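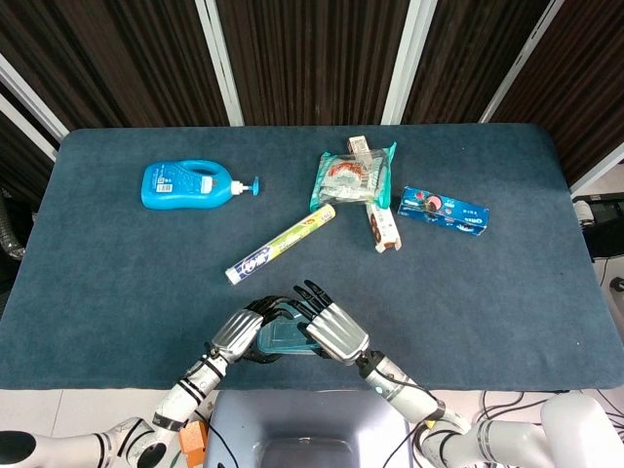 Melaniia Marchuk wrote:

> I don't see why you keep putting off the two-handed part. The arms are up, both
> hands close, and Clavora will run the two sides from one script now. If you
> wait until the single-hand picks are perfect you'll be waiting until October
> and then some. Put a tub in front of it, let both hands take hold, and go
> from there. You can tune it later.
>
> Also, did you ever sort out the wrist offset on the left? Mine went away when
> I redid the zero with the arm hanging straight down.

Melaniia, I did redo the zero, hanging straight down, twice. The offset got smaller. It did not go away, and I'm not convinced yours did either. Did you measure it at full reach or only close in? Close in, mine looks fine too.

As for two hands, I've stopped putting it off. I've got both of them on a teal plastic container, held up over the near edge of the table, and I still don't think it proves much. Gripping is the easy half. With two hands on one object you have two arms that each believe they know where it is, and if they disagree by a little, the container gets to settle the argument. Soft plastic forgives that. Try it with something stiff and tell me how you like the sound.

The other things I've got out on the cloth are there to keep me humble. A pump bottle on its side is a rotten shape to pick up, and a clear bag is worse, at least for my vision setup, which wants an edge and gets a shine. Boxes it likes. Every demo I've ever been shown uses boxes, and I've started to wonder about that.

About Clavora: yes, one script, two sides. What the release notes don't mention is that the sides don't start together. I logged 10 runs on Saturday and the right arm was late in all of them, never by the same amount. If it were a fixed delay I'd just add it in and shut up. Bruno at Brunbridge told me to raise the loop rate to 2000 and see. I saw. It ran hotter and was late just as often. I went one higher, to 2001, out of pure spite, and the config file took it without complaint, so I doubt anything is reading that number at all. Can somebody who knows the code check?

On the felt, for whoever asked last week — I'm keeping it. It does fuzz up, and I wouldn't want it near an open gearbox, but fingertips can touch down on it without skating. Bare tabletop was hopeless for anything thin.

I'm not buying the Hämmerli couplings. I know three of you swear by them. I asked for a before-and-after from the same arm with the same load and got a lot of adjectives back. If anyone has numbers, post them and I'll read them.

Still open on my side:

- left wrist offset at full reach
- uneven start between the two arms
- whether the Anport supply sags when both hands close at once (I suspect it does, haven't put a meter on it yet)

I'll do the meter first, it's the cheapest. If the supply is sagging then half of what I wrote above about Clavora may be unfair, and I'll say so on the list.

Melaniia, send me your zero file if you still have it. I'd like to compare the left wrist line by line before I take mine apart again.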